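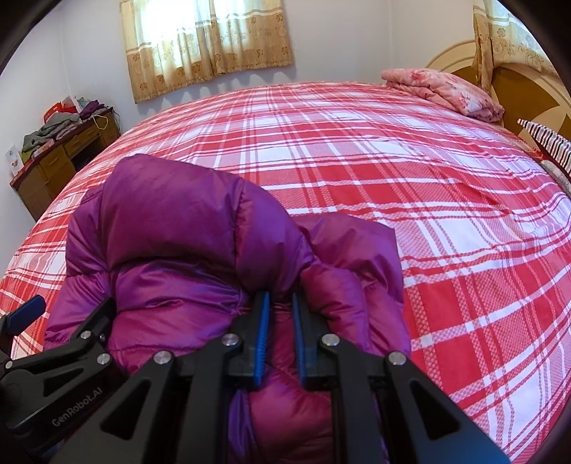 The Daltlow rest centre scheme gives people somewhere safe and dry to go when they have to leave home at short notice, for example because of flooding, a gas leak or a long power cut. The answers on this page cover who can use a centre, what to bring and what happens when you arrive. Heating in a large hall can take a while to catch up, so put warm clothing at the top of your list. A quilted jacket, like the purple one lying on the plaid bedspread, is a good choice for adults and children alike, as you can also put it over yourself at night. If your question is not answered, contact the scheme office using the details at the end.

Page last updated: Jan 8, 2025

About the scheme

Who runs the rest centres?
The scheme is run by Kuris Community Support, a local charity. We work under an agreement with the two halls we use and open them when the emergency services or the district ask us to. We do not decide when a street is evacuated.

Where are the centres?
There are two. Fivenora Hall is the main one and is used for any incident north of the river. The Siddiqui Rooms are smaller and cover the south side. In a large incident both may be open. The message you receive will say which one to go to. Please don't set off until you know, as the other hall may be locked.

How many people can you take?
Fivenora Hall can take up to 687 people sitting down, but far fewer overnight when beds are laid out. If a hall fills up we arrange transport to the other one.

Is there a charge?
No. Shelter, hot drinks and basic meals are free. You will not be asked for a donation while you are at a centre.

Registering

Do I have to register in advance?
No, and anyone affected can come in on the day. Registering lets us send you a text or a recorded call when a centre opens, and it tells us in advance if you need a ground-floor bed, a fridge for medicine or help with transport. At present 2,056 households are registered.

The May newsletter gave a different number. Which is right?
The newsletter said 2,081. That included a number of addresses that had been entered twice. The duplicates have been removed and no household has lost its registration.

How do I register?
Fill in the short form at the scheme office or ask for one to be posted. You need to give one address, one telephone number and the number of people living with you. Each household needs only one form.

I have moved house. What should I do?
Tell us the old address as well as the new one. If you have moved outside Daltlow we will take you off the list.

Who sees my details?
The coordinator and the duty team leader. In an incident we may pass your address to the fire service or the ambulance service if we think you may need help getting out. We don't share details for any other purpose.

What to bring

What should I pack?
If you have time to pack, bring:
Any medicine you take, in its original box
Glasses, hearing aids and spare batteries
A warm coat or jacket and a change of clothes
Phone and charger
Keys and a bank card
Baby milk, nappies and a favourite toy if you have small children

If you are told to leave at once, leave at once. We keep a small stock of most of these things, although not medicine.

How big can my bag be?
One bag per person, of a size you can carry yourself. Space between the beds is tight and we have to keep the walkways clear. Suitcases on wheels are fine as long as they go under the bed.

Do I need to bring bedding?
No. We provide a camp bed, a blanket and a pillow. You can bring your own sleeping bag if you prefer it, and some people find the blankets thin. Airbeds are not allowed at the Siddiqui Rooms because of the floor space they take.

Can I bring insurance papers?
Yes, but keep them with you. Photographs of the main pages on your phone are usually enough to start a claim. We can't give advice on claims.

Can I bring my pet?
Dogs, cats and small caged animals can come to Fivenora Hall, where there is a separate room for them. Dogs must be on a lead and cats in a carrier. The Siddiqui Rooms accept assistance dogs only. Bring food and a bowl if you can.

At the centre

What happens when I arrive?
You will be signed in at the desk by the door and given a wristband. Signing in matters – it is how relatives find out that you are safe, and how the fire service knows it does not need to look for you. Please sign out again if you leave, even for an hour.

Is there someone who can treat injuries?
Trained first aiders are on duty whenever a centre is open. They can deal with cuts, minor burns, faints and similar problems, and will call an ambulance for anything more serious. Ashraful Gazi leads the first aid team. There is no doctor on site and we cannot issue prescriptions, but we can usually arrange for a pharmacy to be contacted.

Will I get any privacy?
Some. Families are placed together and we have screens for the sleeping area. There is a quiet room at each centre, which can be used for prayer, feeding a baby or making a private phone call.

What food is provided?
Soup, sandwiches, fruit, tea and coffee. There is always a vegetarian choice and a halal choice. Tell the desk about allergies when you sign in.

Can I charge my phone?
Yes. Sockets are limited, so please take your phone off charge when it is full. In a power cut we run on a generator and may have to restrict charging to people with medical equipment.

How long can I stay?
Most people go home or to relatives on the same day. We can keep a centre open for 5 nights. After that the district's housing team takes over and will talk to you about where to go next.

When can I go home?
When the emergency services say so. We will announce it in the hall and send a message to registered households. If your home has been flooded, do not switch on the electricity until it has been checked.

Helping out

Can I donate clothes or blankets?
We are short of adult coats in larger sizes and of children's waterproofs. They should be clean and have working zips. We can't take used pillows, duvets or open toiletries. Please ring before bringing anything in, as storage is limited.

Can I join the team?
Yes, if you are 18 or over. You will need a background check and to attend an evening induction. We are looking in particular for people who live within walking distance of Fivenora Hall.

Who do I contact?
Obaidul Khan is the scheme coordinator and deals with registrations, changes of address and offers of help. Write to him at Kuris Community Support, Fivenora Hall, Daltlow, or call in at the office by the side entrance. The office is not staffed overnight. In an emergency always dial 999 first.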